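2024-03-05

Plugin build, Tornel workspace. Picked up where Oana left off on the headless export.

Build is green again after pinning the Lolau parser to the old grammar. The new one changes how nested imports get resolved and our model files fail at the second level. Didn't try to fix the files, there are 600 of them and only 17 use nesting. Pao-chu has a script that lists which ones. It lives in tools/scratch, not in the main repo.

Memory: default heap isn't enough for the full model set. Set it to 2000 MB in the launch config and the out of memory error went away. Still slow on first open, the index gets rebuilt every time even when nothing has changed. Looks like the timestamp check compares local time against UTC. Have left a note in the tracker. 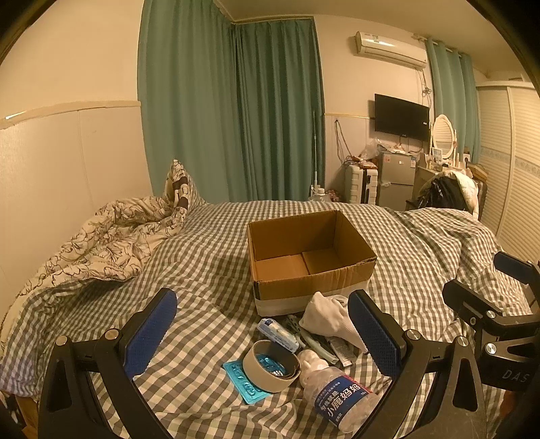 Cleared the workspace metadata and ran the export twice more to be sure. Same output both times apart from the ordering of the annotations, which comes from a hash set. Swapped it for a linked one on my branch. Diffs are readable now.

Editor side: content assist in the Sundqvist view still offers deleted elements until you save. Reproduced on 2 machines. The colour preferences also reset if the view is closed before the editor. Probably the same listener not being disposed, haven't looked properly.

To do before merging:
- unit test for the ordering change
- ask Maricica whether the March milestone needs the old grammar as well
- update the target platform file
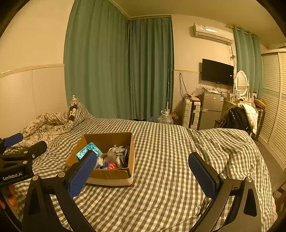
Margareta Roman: Please don't merge the grammar pin to main yet. Holia builds against our head and they've already moved to the new imports. Put it on the release branch and I'll sort out the other side with Tincuța.

Fine by me. Moved the pin to the release branch, main is back on the new grammar and failing on the 17 files as expected.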